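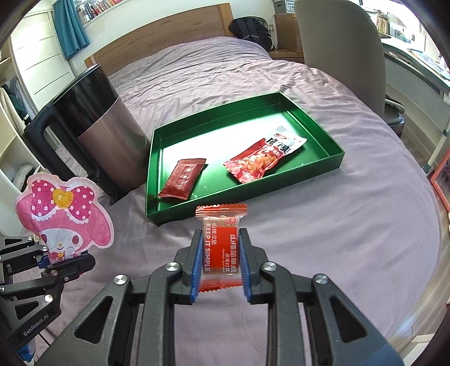 Snack packets and the green tray, on a lavender-pink sheet.

Trellach puts a snack tray in every guest room

I've wanted to write this one for ages! Starting this spring, every room at our guest house in Binham gets its own tray of sweets and savory bites, and it's all included in the price of the room.

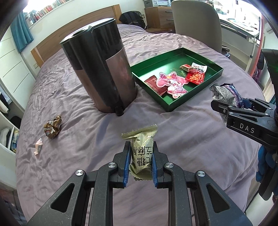
BINHAM, March 21, 2022 - I'm Tahira Satti and I run Trellach with my cousin Naheed Bugti. We have 15 rooms, and until now the snacks lived in a cupboard downstairs where most guests never found them (I once forgot about them myself for a month). Now they go up to the rooms in a tray, and you can eat them in bed if you like. I do.

The mix changes all the time. Some packets are plain and flat, some are bright red, and some are pink cartoon characters, which Naheed says are for the kids and then eats. We tried out more than 600 packets over the winter with friends, neighbors and my very picky mother. The shredded kind went fastest with her. 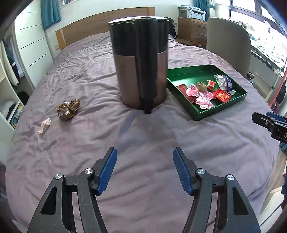
The green tray with its mix of packets, gold-wrapped sweet included.

"I just want people to kick their shoes off and find something they've never tried," says Naheed. "And please leave the wrappers wherever - we'll get them in the morning."

Our sister house, Orngate, gets its trays in September. If you have a food allergy, tell us when you book and we'll make up a tray to suit.

Press contact: Tahira Satti, Trellach, Binham. Come by and I'll feed you!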